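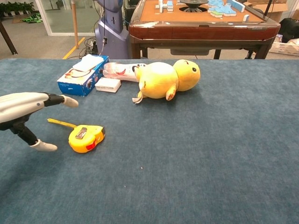
Do I need to prewash quilting cotton before cutting? Only the reds and anything hand dyed, the rest can go straight under the rotary cutter.

Last updated 12/11/19
Filed under: List Archive > Fabric & Prep
3 comments

Re: [rirkley-quilts] prewash or not??

Quick one, typing between loads. Seraina wrote:

> I bought 3 yards of the Geltard red for the Jenska pattern
> and a cream for the background. Half the books say wash it
> all, half say don't bother. My last top shrank in the wash
> and the borders went wavy. What do you all do?
> Seraina Thaler

Wavy borders probably aren't shrinkage. Did you measure through the middle of the top or just sew strips on and trim? Middle, always. Pin the ends, pin the center, ease the rest in.

The red, yes, wash it. Cold, by itself, a color catcher in with it. If the catcher comes out pink do it agian. Cream I'd leave alone, I like the stiffness for cutting. But cotton batting, 80/20, will pull in some whatever you do. I like that crinkle, my sister hates it.

Needles - 80 for piecing. Hauser thread is fine, bit linty, clean the bobbin case after.

Don't press the red dry with a hot iron until your sure the dye's out. Ask me about my pillowcases.

More tonight if I get the binding done. Still need the guild dues form for February, can somebody resend?

Shares: 80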